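Two colors in one small room – am I going to regret this?
Home & Garden Talk > Paint and Walls
Started May 2019

hallway_annelies
Hi all, long-time reader, first real post. We have a tiny mudroom off the kitchen and I've been staring at it since March. It's builder beige, it has one window the size of a cereal box, and it gets all the dirt from two kids and a dog. My plan is orange on one side and blue on the other two. Not pastel either, I mean proper orange and proper blue! My husband says it'll look like a sports bar. My sister says do it. I've got a sample pot of a Zadus orange and I love it on the card, but a card isn't a wall.

Has anyone lived with two strong colors in a room that small? I don't want to hear "just go with greige" please, I have enough greige for a lifetime.

gayan_h
Did it in a half bath, orange and navy, four years ago. Still love it. The only thing I'd change is the sheen. I used semi-gloss on the orange because I had it left over and every bump in the drywall shows up when the light's on. If your walls are old, go eggshell, or spend a weekend with a sanding block first.

Also test a big patch. Paint a piece of poster board and move it from wall to wall for a few days. Orange bounces onto everything. My white sink looks peachy at night.

CoccoPaints
I painted houses for 14 years and I'll be the grump in this thread. Small room, no daylight, strong orange: you'll be repainting it by Christmas. People call me back for this all the time. Blue is fine. Orange on a whole wall is a lot to come home to when you're carrying groceries and somebody's crying about a shoe.

If you want orange, paint the inside of the door. One quart, one afternoon, done.

hallway_annelies
Ha, somebody IS always crying about a shoe. But I don't spend hours in there, I'm in it for a minute at a time, so doesn't that make it the best room to go loud in? I'd never do this to the bedroom.

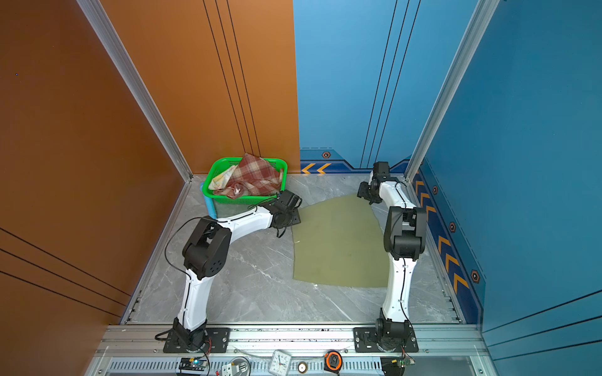

The other thing I keep going around on is the floor. It's getting new tile no matter what (the old vinyl has a hole by the back door that I cover with a mat, very classy) and I'd settled on gray. Then the guy at the tile place said gray goes dead next to orange and tried to send me home with a cream that costs double. I liked gray going in and now I can't tell if I still do.

ans_v
Gray with orange is great, your tile guy wants to sell cream! I'd go for one with a bit of pattern in it though. Plain gray shows every paw print, and I say this as someone with a Newfoundland. Ours is a marble-look one from Rutkowska and I can go most of a week before anybody notices I haven't mopped. Don't tell my mother-in-law.

Get a grout one shade darker than you think you want. Mine was called "silver" and it was silver for 30 days.

arnout.w
Agree with ans on the pattern, disagree on the grout. Dark grout makes a small floor look like graph paper. Match it to the tile and seal it properly. I used the Bralarari sealer, two coats, and it's held up fine with boots and road salt.

More important question: what happens where the two colors meet? That's where these rooms go wrong. Inside corners are never straight, and with a light color against a light color you don't see it, but orange against blue you'll see every wobble from across the kitchen.

gayan_h
^ This. I taped mine three times. What worked in the end was painting the orange slightly around the corner, letting it dry overnight, taping on the blue side, then running a thin line of the ORANGE along the tape edge before the blue. Any bleed under the tape is orange on orange and you can't see it.

CoccoPaints
Gayan's trick is right, except I'd use clear caulk for that line. And pull the tape while the last coat is still a little wet.

Or put a trim piece up the corner and quit worrying about the line. I've done that for customers with kids. A backpack hits a painted corner 100 times a month and it chips down to the white.

ans_v
Won't a metal strip look kind of industrial though? I'd hate that next to my kitchen.

arnout.w
I like it, but I also have pegboard in my living room, so weigh that accordingly. You can get wood ones and paint them to match whichever side you want.

hallway_annelies
OK you've all given me a lot to chew on. I did the poster board thing last night and the orange is much louder under the ceiling light than I expected. Still like it. My husband walked in, said "go team" and walked out again.

Where I've landed: orange on the coat hook side, blue on the other two, eggshell all over, gray tile with some pattern. Undecided on grout because you two can't agree, lol. I'm leaning toward trim in the corners, I'll look at metal and wood both.

Last question, primer. The beige has been up there forever and there's a patch by the window where something leaked under the previous owners. Do I prime everything or only the stain?

CoccoPaints
Stain blocker on the patch, then prime the whole orange wall with a gray-tinted primer. Orange covers terribly. Without it you're looking at four coats, five if you buy cheap. The blue will go right over beige in two.

I still say you'll repaint it.

gayan_h
Seconding tinted primer. I skipped it and used up a whole extra gallon. The Turkden one is decent and they'll tint it at the counter if you ask.

hallway_annelies
Primer's on the list. Amedeo, if I'm repainting at Christmas I'll come back here and you can say so in capital letters.

CoccoPaints
Deal. Buy a good angled brush for the corners and wash it the same day.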